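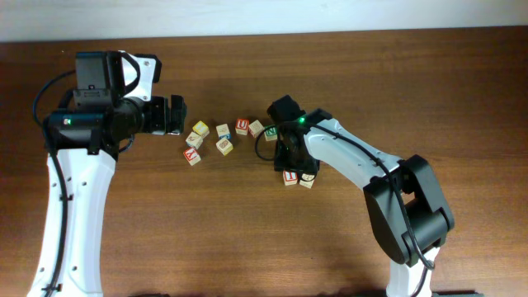
Re: [Drurnwood Singers] That song from the June concert

Search the list archive
Go

Hi all,

Mackenzie Carrier wrote:
> Does anybody remember the closing number we did at the Gernstead hall, the one
> with the clapping? I've had the tune in my head since Friday and can't get past
> the second line. Was it from a musical?

Oh, I remember it! It was from "Haltier", the little musical Solange Turcotte wrote for the town's birthday, and it was the finale (the altos came in early both nights, me included). There were 80 of us squashed onto risers built for far fewer, and my mum swore she could pick out my voice from the back row. Sweet of her, but I was mostly mouthing the words.

I've still got my copy of the score, all 47 pages, with pencil scribbles in every margin. The second line goes up on "harbour", which is why it's so hard to hum. Everybody wants to come down there.
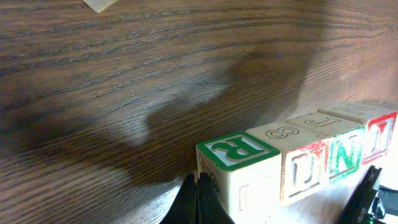
Alphabet blocks on a wood table.

Solange told me they printed 100 copies of the songbook and sold nearly all of them in the lobby, so somebody else on the list must have one. If you do, could you check whether the clapping starts in bar three or bar four? My page has a coffee ring on it right there.

Happy to scan the finale for you, Mackenzie. Just tell me which part you sang, soprano or alto?

Cheers,
Sandhu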